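4. Setting up the hand gripper for chore runs

Rev. 2023-09-04, replaces the July sheet. Bin the July sheet. The finger part names changed and people keep mixing them.

Covers the Proltport hand gripper, both sizes. Arm mounting is section 7. Charging and storage, section 2, read it first if the unit has been on the shelf.

4.1 Before you start

You need:
Gripper, charged
Spare finger pads, one pair
Lens cloth
Marker blocks for the table
Chore card (the one for today, not the stack)
A second person for the first run

Clear the floor where you will be walking. Bags, cords, chair legs. You will be looking at your hands the whole time and your feet will find everything.

1. Switch on. Wait for the steady light. Blinking is not steady.
2. Wipe the lens. Dry cloth only.
3. Squeeze the trigger all the way, let go slowly. Do it 9 times. Fingers should come back to the same place every time.
4. Look at the pads straight on. They should face each other evenly. One higher than the other, go to 4.5.
5. Check the marker tags. Flat, no lifted corners, no tape over the black border. 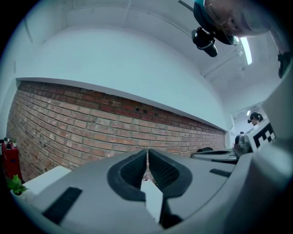

Fig. 4-1. Pads nearly closed, white tab between and below them. View past the gripper toward the brick wall.

Note: the lens is very wide. Expect straight things to bend, brick courses and ceiling lines especially. Do not try to fix this in the settings. The software wants it bent.

Note: the wide view also means people standing well off to the side end up in the recording. Ask before you start. If somebody says no, they move or you do.

CAUTION. Keep fingers (yours) out of the pads when the trigger is released. The spring is stronger than it looks. Capucine Caron in the Kallio room has the first aid box, and she would like to stop opening it.

4.2 Placing the marker block

1. Stand the block upright on the table, pattern facing the person doing the chore.
2. Do not put it where your elbow goes.
3. Pick up the gripper, point it at the block, hold still until the tone.
4. No tone: move closer. Still no tone: wipe lens again. Still nothing, restart the unit and begin at 4.1 step 1.
5. Once you have the tone leave the block alone. If it gets bumped, stop, put it back, redo step 3. Runs recorded after a bump are no good and we can't rescue them later.

Sun directly on the block kills the tone. Pull the blind. Ceiling lights are fine.

4.3 Running a chore

Each card has one chore, written the way you'd tell a kid. Fold the towel. Put the cups on the rack. Close the box.

1. Read the card out loud.
2. Start recording. Two tones.
3. Do the chore with the gripper only. Free hand stays down unless the card says both.
4. Normal speed or a bit under. Not slow motion! Slow motion teaches slow motion.
5. Drop something, pick it up with the gripper and keep going. Do not stop the recording. We want the drops.
6. Finished, open fingers fully, hold for a breath, stop recording.
7. Say "good" or "bad" for the log. Bad is fine. Bad and not logged is not fine.

Maximum 60 runs per person per session. Then swap, wrists go before attention does. Kauko Kemppainen did the full lot twice in a row and his last batch was all thrown out.

Boxes and anything cardboard: grip on a flat face, away from the fold. Cardboard slips at the fold and then it wedges itself down in the opening. If it wedges, see 4.5.

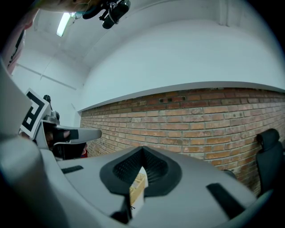 Soft things next. Towels, socks, bags. Pinch near an edge, not the middle, and let the cloth hang before you move it. Most of the failed folds in the log are from lifting too early.

Glasses and cups: grip below the rim. Use the plastic ones until you have passed check 4.4. Impi Mäkelä signs the passes.

4.4 What the machine can do with this (read before you promise anything to visitors)

Gets asked every session so it goes in the manual. Can it do the chores yet. Some. Sometimes.

Going by our own test bench at Tristidia, fixed arm, same fingers as the hand unit:

Cups to rack: works most days. Needs the rack where it was in the recordings. Move the rack to the other side of the sink and it hesitates, then puts the cup down in mid air.

Closing a box: flaps yes, tape no.

Towel folding: it folds. You would fold it again.

Socks: finds them, lifts them, pairs them badly. Two dark ones, forget it.

Packing shelf parts (Ostdale line): better than the house chores, parts are always the same and the light never changes. Still stops for a person when a part lies upside down.

Opening a tight lid: no.

Why it lags. A person doing the run with the gripper knows by feel when something starts to slide. The arm does not get that from the pads, it only sees it, and sees it late. More runs help. 500 good runs of one chore was where cups started to look reliable, and towels at the same number were still a mess. So no, we can't say "same effort, next chore."

Do not tell visitors it will be in their kitchen by any date. Tell them what you saw it do that day.

Pass check for operators: 11 runs in a row, mixed cards, no bumped block, every run logged.

4.5 Faults

Pads not level: power off. Loosen the pad screw a quarter turn, push pad flush, tighten. Repeat 4.1 step 3.

Pads worn smooth: replace both, never one.

Object wedged in the opening: release trigger, power off, pull the object out the way it went in. Do not shake the gripper. Do not use a screwdriver, the lining tears.

Finger slow to come back: crumbs or lint in the joint. Soft brush. No oil.

Marker tag lifting: stop using teh unit and tell Kerttu Huttunen. Don't glue it back yourself, a tag that is off by a hair is worse then no tag.

Recording stops by itself: card full or battery. Check card first.

Anything else: write it on the fault sheet with the unit number and what you were doing. "Broken" by itself is not enough to go on.

4.6 Packing up

1. Copy the runs off before power off.
2. Fingers closed, trigger lock on.
3. Marker block in its sleeve.
4. Chore card back to Lempi Kokkonen with your initials and the bad count.

Continue to section 5 for uploading.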